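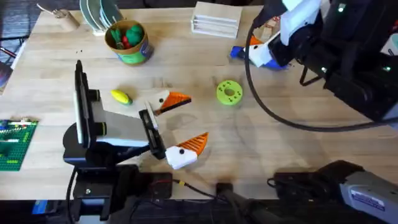 tritik_rd
Re: Climham bypass crash this morning
Still shut northbound at 8. Two cars and a van, one lane open past the Nestus depot. Took me ages to get thru.

Lyimo
Jun 25, 2018
Wrong side - its southbound thats shut. Came past on the bus, two police cars at the roundabout.

tritik_rd
Was northbound when I went by. Maybe they swapped it over?

hillend6
Same junction as December. Lights needed there, said it then

Lyimo
Lights wont help, people just go too fast down the hill. Anyone know if the 2 is running yet?

hillend6
Diverted via Station Road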